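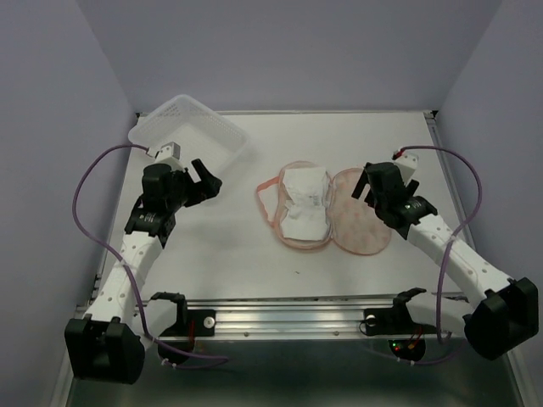
April, Saturday, 10:40 a.m.

Comment sorting for the Seol debut teaser, second pass. Coffee made by me, so no complaints allowed.

Where we left off: Violeta pulled 2,000 comments from under the teaser and we hand-labeled the first 300. Labels are still praise, worry, advice, fan war, and other. Other is winning. Most of other is people asking the group to come to their country, plus one person who posts the same pasta recipe under every video Serkby puts out. I've started to look forward to the recipe. It has changed since last week (more garlic).

Advice vs. worry is still the sore spot. Sample: "please let them sing live and please fire the stylist, I can't sleep." Violeta says worry, I say advice with a side of worry. We agreed to allow two labels per comment, which I argued against on Thursday's version of this page and will now pretend was my idea.

11:30. Ran the sorter on a fresh batch of 100. It called nearly all the sarcasm praise. "Wow, four seconds of vocals for the main vocalist, what a generous company" went in as glowing. To be fair to the sorter, Serkby's own social team hearted that one.

Emoji are worse. The crying face means joy, grief, hunger, or that the leader got bangs. Dropped emoji completely as a test. Fan war got easier to spot, praise fell apart. Put them back in.

12:15. Checked the slang list. Half of it is from the Clava days, when I was last young enough to know any. Three entries I can't explain and I wrote them. Need somebody who follows the newer groups to go through it line by line. Violeta's niece has offered, her price is a Skanholm lightstick, and those are sold out everywhere. Pending.

Side note on the Skanholm comments, because they keep leaking into our pile. Their fans show up under the Seol teaser to say they have no opinion about Seol, at length. One ran to over 300 words. Filed under fan war, though the author was very polite and used paragraphs.

1:50. Back from lunch. Tried reading by time posted. First hour is pure screaming, no use to anyone. The concerned letters start coming in the next morning, usually opening with "as someone who loves this company," and then you know the company is in for it. The same points come up again and again: too many releases packed into one month, B-side better than the single, nobody can find the fan club sign-up page. I looked for the sign-up page myself. Gave up after 2 tries. Moving that whole bunch from worry to advice.

Mistake to own up to: I sorted the sheet by one column and not the rest, so for a while every label belonged to its neighbor. The pasta recipe was marked as a threat. Restored from Violeta's copy – thank you, V.D., and please stop bringing it up.

To do
- relabel the first 300 with double labels allowed
- sarcasm: collect more, shouldn't be hard
- decide what counts as a comment when it's only the word "mother"
- ask Serkby if they want fan war left out of the summary or on its own page
- slang list, see lightstick

3:20. Violeta wants the teaser song off the speakers. I hadn't noticed it was still on. I know the whole bridge now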